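Eltside Community Service Club
Minutes of the Newsletter and Membership Magazine Meeting
April 24, 2020

The meeting was held by telephone and video link, and the chair began by thanking everybody for their patience while we all found the right buttons. It was lovely to hear so many familiar voices, and a good few minutes went by in asking after one another's families and gardens before we got down to business. Apologies were received from two members and passed on with our good wishes.

1. Minutes of the January meeting
These were read and agreed, with one small correction: the report from our friends at the Grunska club should have been listed under visits and not under donations. The secretary will put this right in the file copy.

2. The spring issue of the club magazine
The editor reported that 700 copies of the last issue were printed, and that most went out by hand in the usual way, with 165 sent by post to members who have moved away or who no longer get about easily. Several kind letters have come back, including a long and very funny one from a former president now living by the sea, which the editor read aloud to general enjoyment.

For the spring issue it was felt that delivery by hand would not be fair on anybody at present. After a good deal of friendly discussion it was agreed to send the magazine by email to every member who has given us an address, and to print a smaller number for posting to the rest. The editor asked that articles be kept to a page if at all possible, though she did say this very nicely and we all know who we are.
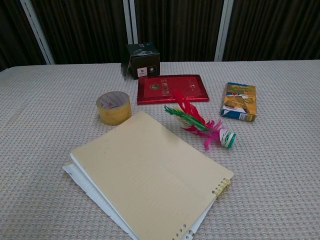

Table with beige cloth and small black box

3. Sharing articles with other clubs
A letter was read from the Sulemana club, who have offered to swap one article an issue with us. Their piece on the school reading project was passed round beforehand and much liked. It was agreed to accept with thanks and to offer our own article on the Pakano well project in return, once the last paragraph has been brought up to date. One member wondered whether the spelling of place names ought to be checked with the people at Pakano first, and this was thought very sensible.

4. Costs and advertisements
Printing and postage were talked over at some length. Two of our regular advertisers have had to close their doors for the time being, and the meeting was of one mind that their notices should stay in the spring issue free of charge, as they have stood by us for many years. The subscription for the magazine will stay as it is. It was noted that more than 100 members have now paid for the year, and reminders to the others will wait until the summer.

5. Any other business
A member asked if the puzzle page might come back, and the editor said she would be delighted if somebody would set the puzzles. An offer was made on the spot and gratefully taken up. It was also suggested that we print a short list of telephone numbers for members who would enjoy a chat, with permission asked from each person first.

Actions
Editor: send out the call for articles and write to both advertisers.
Secretary: reply to Sulemana, write to Pakano about spellings, correct the January minutes.
All members: articles and letters to the editor within 4 weeks, please.

The next meeting will be held in the same way, and joining details will be sent round by email. The chair thanked everyone once more and closed the meeting.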